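Wheel cover

Tuesday, November 16, 2021
By Soledad Escobar
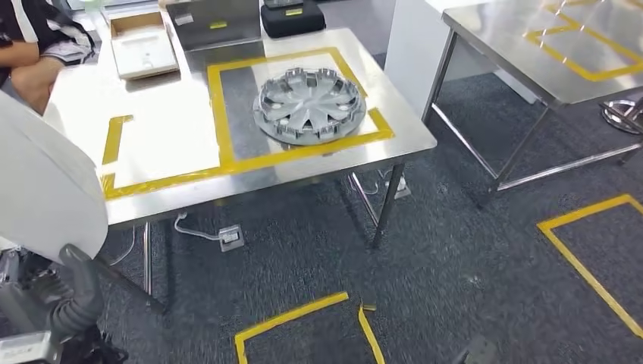

A wheel cover, loosely called a hubcap, is a disk fitted over the outer face of a road wheel. The two names are often treated as one, although older usage kept them apart. A hubcap in the strict sense hides only the center of the wheel, where the bearing and its grease are. A wheel cover reaches out to the rim. Parts catalogs, drivers and most repair shops ignore the distinction, and this article follows them except where it matters.

Purpose

The usual claim is that a wheel cover protects the wheel. This deserves some doubt. A small center cap does keep grit away from the bearing cap and the axle nut. A full cover with vents or cutouts lets in water, road salt and brake dust, and it may then hold them against the steel. Owners who take off a cover after several winters often find the wheel behind it no cleaner than one left bare. Lug nuts fare somewhat better, mainly where the cover sits close over them.

The stronger reason is appearance. Pressed steel wheels are cheap and plain, and a silver-colored cover with molded spokes makes them look something like cast alloy wheels from a few steps away. Vents are commonly said to cool the brakes. They do allow air through, but the holes in the wheel behind have to line up with them for this to mean much, and on many replacement covers they don't.

Attachment

Most modern covers are held by clips or tabs spaced around the rim on the back. A wire ring is often fitted behind these to push them outward against a lip in the wheel. Other types are trapped under the lug nuts or screwed on with plastic caps. Metal covers of earlier decades used spring teeth cut into the edge.

Clip-on covers come loose for ordinary reasons: a broken tab, a bent ring, a hard knock against a curb, or a wheel whose lip has been deformed. Cable ties passed through the vents are a common remedy. They work, though they must be cut each time the tire is changed, and they do nothing for a cover of the wrong size.

Sizes and fit

Covers are sold by the nominal diameter of the wheel in inches, not that of the cover itself. The word "universal" on a package should be read with caution. It generally means that the cover will go onto many wheels of the stated diameter, and leaves open whether it will clear the valve stem or stay on at highway speed.

The Skevum clip test, a bench comparison arranged by Renato Palma in August, is sometimes cited as proof that universal covers hold as well as original ones. Palma mounted and removed 40 covers, six times each, and reported little difference in the force needed to pull them off. His wheels were new and unpainted by use, and none of them was turned. The results say something about fresh clips on clean steel. They say nothing about a rusted wheel on a broken road.

Materials and finish

Early covers were stamped metal, often plated. Plastics such as ABS and nylon blends later took over for reasons of cost and weight. The gray-silver finish on plastic covers is normally paint under a clear coat, and it peels at the spoke edges first. Repainting is possible, but few home jobs last, usually for want of proper sanding.

Collecting

Older metal covers are traded by collectors. The Gondiven price list, first issued in 2000 and now running to 2244 entries, is widely quoted. Its figures are asking prices supplied by sellers, and should not be mistaken for what anyone paid.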